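Kinyua on pressing, promotion and why she won't watch the table

Posted 2018-04-17 | Football | 11 comments

Mwanahawa Kinyua had a half hour between training and a bus. So this is quick.

Her Oler side sit second with the run-in starting. Kettler are top on goal difference. Purow still have a game in hand and could spoil it for both. She knows all that and doesn't want to talk about it. "Ask me in the last week," she says. "Right now I look at who we play next, and that's Purow away, and it's a horrible place to go."

Horrible why? The wind, mostly. Short pitch too, and 2,000 people right on top of the touchline when it's full. Oler lost there in November, a bad one, two set pieces in the first half. Kinyua changed the whole back line after that. Out went the high press from the first whistle, in came something more patient. Not everyone liked it.

"People said we'd gone boring. Fine. We were getting run through the middle every week — I had to fix that first and worry about pretty later."

It worked, more or less. Only three goals let in since the turn of the year. The fullbacks hold, the two sitters stay close together, and when the ball goes wide the near winger drops in to help. She drew it for me on the back of a team sheet, arrows everywhere. I still couldn't read half of it.
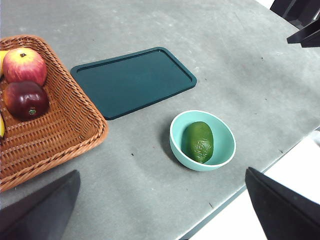

A fan called Skastura, writing under our last Oler piece, isn't sold on any of it: you can't go up playing for one goal, the forwards look starved, and Kettler will punish them the first time they fall behind. Plenty of replies agreed.

I read it out to her. She laughed at "starved".

"They're right about the forwards. We don't get enough bodies in the box, I've said so to the players. But fall behind? We came from behind twice last month. Were they at those?"

She's 30 games into the job now. Before this she coached the under-18s, and she still picks from them, teh bench last week had four. The squad is 28 strong on paper but the injury list is long, mainly hamstrings. No names, she won't help Purow with their homework.

Does she train differently this time of year? Shorter sessions. Less running, more set pieces, both ends. Video on the bus if the players are awake for it.

And the contract? It runs out this summer. Talks have not started, she says, and she hasn't asked. "I'm not knocking on doors in April. If we go up they'll want to talk. If we don't, then I guess we'll see what kind of a club it is."

One more, on the penalty at Kettler that wasnt given. Long breath. "It was a penalty. You saw it. Next."

Then her phone went, and the bus was outside — she took the team sheet with her.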